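4. The open day as a field setting

4.1 Site and participants

The observations reported in this section were made at the open day held at the Plerkilell building on 16 October 2019. The event was organised by Holledia, which runs the building, together with the Olden teaching laboratory on its ground floor. Doors were open to the public from mid-morning until late afternoon, and no booking was needed. The attendance sheet kept at the entrance records 1414 visitors over the day, of whom only a small share stopped at the robot station for long enough to be included in our study.

We approached adult visitors as they left the station and asked whether they would take part in a short interview. In all, 34 agreed. Each interview was held in the corridor outside the laboratory, away from the noise of the workshop, and notes were typed up the same evening. Visitors who had come with children were interviewed only if a second adult was present. This rule was set after the pilot in July, when several interviews had to be stopped early.

4.2 The demonstration

The station was one of several in the laboratory and was the only one at which a robot arm worked with ordinary office goods. Earlier studies of public demonstrations have tended to use purpose-made blocks or balls, which are easy to grip and easy to see from a distance. The Gebreyes task set, from which our demonstration was taken, follows a different line. It asks the arm to deal with small household and desk items in the state in which they are normally kept, and it leaves the choice of table and container to the host. At Plerkilell the host chose binder clips in mixed colours, kept in a clear round plastic tub on a wooden table (Figure 2).

The clips are a harder case than they look. Their wire handles catch on one another, so that a clip lifted from the pile may bring a neighbour with it, and a clear wall offers the arm's camera very little to go on apart from the shine along the rim. Two members of staff were present throughout. One ran the arm and the other spoke to visitors, using a short script that had been agreed in advance - the wording is given in the appendix.

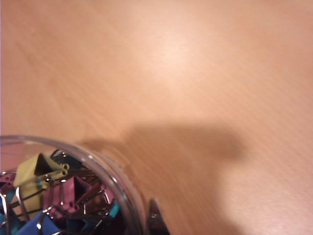
Figure 2. Wrist camera view at the clip station, with the tip of a gripper finger beside the tub.

How long did a visitor have to stay at the station to be counted in the study?
A stay of two minutes or more was required, measured from the moment the visitor stopped walking to the moment he or she turned away.

The limit was taken from the pilot, in which people who stayed for less time could seldom say what the arm had been asked to do. It does mean that our results describe visitors who were already interested to some degree, and they should not be read as a measure of public opinion in general.

4.3 What visitors asked

Questions put to staff were written down by an observer seated behind the station. Most concerned speed. Visitors commonly wished to know why the arm moved so slowly, and a number of them offered to do the job by hand. Questions about safety were less frequent than we had expected from the pilot, perhaps on account of the low barrier that Holledia had placed in front of the table. Questions about jobs came mainly from visitors who worked in offices or warehouses, and these led to the longest exchanges of the day.

In the interviews, 20 participants said that the use of familiar objects had helped them to judge how difficult the task was. Several compared the tub with a drawer or desk at home. Others were less convinced, and held that a robot should be shown doing something of more obvious use. Both views are taken up again in Section 5, where the answers are set beside those gathered in July.

The staff script did not mention failed grasps. Visitors raised the matter themselves - often before the speaker had finished - and the replies they received varied a good deal between the morning and the afternoon. We have therefore left questions on this point out of the coding.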